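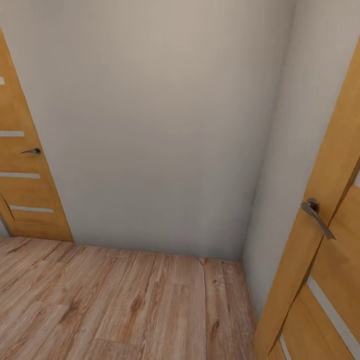 Efua Laryea
Besuchsprogramm und Vorführungen, Dustska

Wir suchen Leute, die mit uns Türen aufmachen! Klingt komisch, ist aber ziemlich genau das, was bei unserem offenen Nachmittag im Oktober passieren soll. Ich heiße Efua, ich kümmere mich bei Dustska um alles, was mit Gästen zu tun hat, und für die Vorführung brauche ich noch 34 Freiwillige, die Lust haben, einem Serviceroboter beim Arbeiten zuzuschauen und ihm zwischendurch auch mal zu sagen, wo es langgeht.

Worum geht es? Unser Roboter Fetgate soll lernen, sich in ganz normalen Wohnungen zurechtzufinden. Geübt wird zuerst in der Simulation, und zwar in Räumen wie dem kleinen Flur oben: zwei Holztüren mit Milchglasstreifen, Drückergriffe aus Metall, Boden in Holzoptik, sonst kahle Wände. Ich gebe zu, als ich hier angefangen habe, fand ich solche Flure furchtbar langweilig. Inzwischen kann ich eine halbe Stunde über Türklinken reden (fragt meine Familie). Wie nah muss man ran? Auf welcher Seite bleibt man stehen, wenn die Tür einem entgegenkommt? Wir Menschen denken darüber ja kein bisschen nach.

Insgesamt haben wir 236 solcher virtuellen Räume, und ein paar davon dürft ihr selbst durchfahren. Ihr sitzt am Bildschirm, bekommt eine Steuerung in die Hand und eine kleine Aufgabe, zum Beispiel »fahr ins Zimmer rechts und komm wieder zurück«. Danach geht es rüber in die Halle, wo Dace Hunt und sein Team den echten Fetgate vorführen. Dace erklärt wunderbar und lässt sich auch gern unterbrechen, also bringt eure Fragen mit, gerade die, die ihr für zu einfach haltet!

Mitmachen können alle ab 16 Jahren. Ihr müsst nichts von Technik verstehen und auch nicht programmieren können. Besonders freue ich mich über ältere Teilnehmerinnen und Teilnehmer und über Menschen, die im Alltag mit Rollstuhl oder Rollator unterwegs sind, denn ihr wisst über enge Flure und störrische Türen mehr als wir alle zusammen. Der Zugang ist stufenlos, ein barrierefreies WC ist auf derselben Etage. Wer Begleitung mitbringen möchte, schreibt das bitte gleich dazu.

Los geht es um 14 Uhr im Haus Hinds, Raum 201, Schluss ist gegen 17:30 Uhr. Wir teilen euch in kleine Gruppen auf, damit niemand ewig herumsteht. Am Ende gibt es einen kurzen Fragebogen (wirklich kurz, ich habe ihn zweimal zusammengestrichen) und Kaffee, Tee und Kuchen. Als Dankeschön bekommt ihr 10 Euro Aufwandsentschädigung, die Fahrkarte für den Nahverkehr erstatten wir extra, also bitte aufheben.

Noch etwas zum Datenschutz, weil die Frage immer kommt: Beim Steuern am Bildschirm zeichnen wir auf, welchen Weg ihr nehmt und wie lange ihr braucht. Eure Namen werden damit nicht verknüpft. In der Halle filmen wir nur den Roboter, und wer trotzdem nicht in die Nähe einer Kamera möchte, sagt mir am Eingang Bescheid und bekommt einen Platz weiter hinten mit guter Sicht.

Zur Anmeldung reicht eine formlose Nachricht über das Kontaktformular auf unserer Seite, Stichwort »Türen auf«. Schreibt bitte Name, Alter und eine Telefonnummer hinein, dazu alles, was wir beim Kuchen beachten sollen. Ich melde mich innerhalb einer Woche bei euch. Sollten die Plätze schon weg sein, setze ich euch gern auf die Liste für die nächste Runde im Frühjahr.

Ich freue mich auf euch!
Efua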